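Rillerent Founding Festival

The Rillerent Founding Festival is an annual civic celebration held in the island district of Rillerent every March. It marks the day when the scattered fishing settlements of the district agreed to share a single council, and it has grown from a modest flag raising into the biggest public event on the local calendar. The most recent edition was the 67th.

Origins

The first festival took place on the harbor steps at Luvimeo, the district's main town. The program was short: a speech, a brass band and a shared meal of fish stew served from the market hall. Residents liked it so much that the council made it a yearly event. For a long time it stayed in Luvimeo, but smaller islands lobbied for a turn, and the council finally adopted a rotation. Zinico was the first of the outer islands to serve as host, and the crossing of the official boats that morning is still remembered with great affection there.

Hosting

The host island is chosen two years ahead. It must have a pier able to take the district ferry, an open space for the ceremony and enough beds for the visiting delegations. Islands with resorts have an obvious advantage in that last respect, although Zinico has always made up the difference with homestays, and many regular visitors wouldn't dream of staying anywhere else!

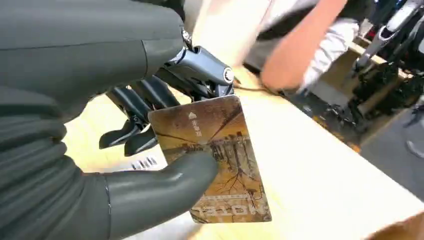
The district pays for the stage, the sound system and extra ferry runs. Everything else, from street decorations to the evening meal, falls to the host island, and the results vary wonderfully from one edition to the next.

Program

The formal ceremony begins at 8 in the morning with the raising of the district flag, followed by the reading of the founding agreement in full. The reading is surprisingly lively — each clause is read by a resident of a different island, and the crowd cheers loudly for its own.

The boat parade follows before noon. Seven vessels take part, all of them working boats, painted and hung with paper streamers for the occasion. They leave from the host island's pier, circle the Leclerc lighthouse and return under sail if the wind allows. Music and dancing fill the rest of the day, and the food stalls stay open until the last ferry.

Local government role

The council also holds its only open-air session of the year during the festival. Residents may raise any matter from the floor, and several well-known local projects began this way, including the covered ferry shelter at Luvimeo and the night clinic boat.

See also

Leclerc lighthouse
Luvimeo market hall
Rillerent district ferry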